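The laundromat on Aitken Street closed in October, and for the people who lived within walking distance of it, the week got longer.

It had 40 machines when it opened and 22 when it shut. The owner, Arnaldo Carrilho, had been repairing them himself with parts from the ones that were beyond repair. When the water heater failed for the second time in a year, he got a quote for a new one, looked at it over a weekend, and taped a note to the door.

"I was going to write something longer," Carrilho said. "Then I thought, they need to know the date. So I wrote the date."

Stincombe has 936 rental units in the six blocks around the old laundromat, most of them in buildings put up before the war. Few have hookups for a washer. In some buildings the basement had coin machines until the landlord took them out, and in others there never was a basement. The nearest place to wash clothes now is the Trendano, a larger laundromat on the far side of the rail line, next to a tire shop. By car it takes six minutes. On foot with a full bag it takes the better part of half an hour, and the underpass floods.

Natalina Guerra used to do her wash on Tuesday nights. She works at a dental office and has two boys, one of whom plays soccer. Her old routine was to load three machines after supper, walk home, walk back, move everything to the dryers, walk home again, and fold on the bed. It was spread over the evening in a way that let her do other things between the trips.

The new routine happens once, on Friday, and takes all of her evening. She pushes a folding cart over the Mercer Street bridge because it has a curb ramp at both ends. She stays with the clothes the entire time. The boys come if the weather is good and stay with her sister if it isn't.

"I don't mind the washing," she said. "It's the sitting. I've read every magazine over there. They have one about boats."

She also washes less. School clothes go first, then work clothes, then towels. Sheets have slid to every third week. She bought a second set of uniforms for the soccer player, and a drying rack that takes up the hall. Small things she does in the bathtub.

Several people interviewed for this story had made the same kind of adjustment, and most of them brought up sheets first.

**What a laundromat costs**

Running one is an odd business. The customers provide the labor, and the owner provides machines, hot water, light and a floor. Nearly all the expense is utilities and rent. A front-loading commercial washer lasts ten to fifteen years if somebody looks after it, and the price of a new one has gone up faster than what people will put in the slot.

Carrilho kept his books in a spiral notebook. His last full month of water and sewer came to $2,561. He had raised the price of a wash twice in four years, by a quarter each time, and both times lost some regulars to the Trendano, where the machines are newer and take cards.

"A quarter sounds like nothing," he said. "You do five loads, you dry five loads. People can add."

He is 71. His daughter is a pharmacist and didn't want the business, and he said he would have talked her out of it if she had. The building went to a company called Holtaveck, which owns two others on the block. Its application to the city lists the ground floor as office space. The company did not return calls.

Ignacio Iglesias, who repaired commercial washers in the county for most of his working life, said the small places have been going one at a time for years. When he started out he had a route of neighborhood shops, each with a dozen or two machines. The last few years before he retired, he mainly drove between large ones near highways.

"The big ones are nice," he said. "They have TVs. You need a car to get to them."

He keeps a shelf of door gaskets in his garage for models that haven't been made since the nineties. People still call for them. He gives them away if the caller will come and pick them up.

**Other ways to do it**

There are a few. A pickup service covers Stincombe and charges by the pound, with a minimum order. For a single person who can afford it, the service is a fair deal. For a household of four it costs more than double what the machines did, and the bag comes back a day later, so everyone needs more clothes to begin with.

Some tenants have bought portable washers that hook to the kitchen faucet. Most leases forbid them. Zaid Sayegh has one anyway, on wheels, and keeps it under a tablecloth when he isn't using it. He asked that his building not be named. The machine holds four shirts or one pair of jeans and a shirt, and he runs it while he cooks. He says it has leaked once, onto his own floor.

His downstairs neighbor knows about it. She gives him her blouses.

The third way is to share, and the best-known case in the neighborhood belongs to Henrique Baptista, a retired bus mechanic who owns a narrow house on Dill Street with a washer and dryer in the back room. In the first week after the closing he let two neighbors use them. By the end of the month there was a sheet of paper on his refrigerator with times on it. He has since moved to a calendar.

People pay him what they used to pay Carrilho, in a coffee can. They come in by the side door and sit in the kitchen until the buzzer goes. Baptista makes coffee one cup at a time, and he has firm views on how fine it should be ground, which he'll share with anyone waiting on a spin cycle.

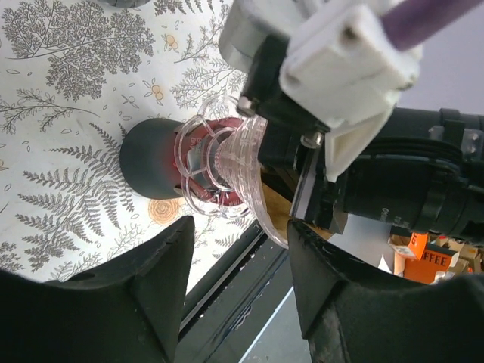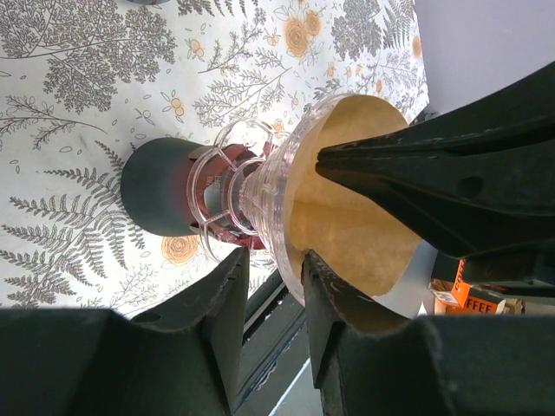
He didn't plan on having company four days a week. His wife died some time ago and the house had gotten quiet, but he said he'd been fine with it quiet. He turns the calendar down on Sundays. He doesn't allow dog beds, and he doesn't allow bleach after a mishap with a set of navy work pants that he ended up paying for.

His water bill has tripled. The coffee can covers most of it. What it doesn't cover is wear on a machine that was built for one family, and Iglesias, who came by to look at it as a favor, told him the bearings would go within a year at the rate it was being used.

"So then I'll have a year," Baptista said.

Guerra had her name on his list for a while. She took it off because her loads were too big and she felt she was holding up the line. She still sends the older boy over with the soccer things when there's a game the next day.

**The empty storefront**

The city has a small fund for what it calls neighborhood services, which in the past has gone to a grocery and a shoe repair shop. At a meeting this winter, a dozen people asked whether it could be used for a laundromat. The answer was that an operator would have to apply, and none has. A man who owns three laundromats in the next county came to look at the Aitken Street space and told the tenants' group that the drains were good but the rent Holtaveck wanted was not.

The group has also asked landlords to put machines back into the basements. One has agreed, in a building with 30 apartments. It will have two washers and one dryer, and the tenants have already pointed out the problem with that.

Carrilho still lives upstairs from the old shop. He sold the working machines to a dealer who shipped them out of state, and the holes where they were bolted down have been filled with a lighter cement than the floor. He has his own washer now, a small one, in the apartment. For 26 years he did his clothes downstairs after closing, in number nine by the window.

He said the new one is quieter but he doesn't think it rinses as well, and he has been running everything through twice.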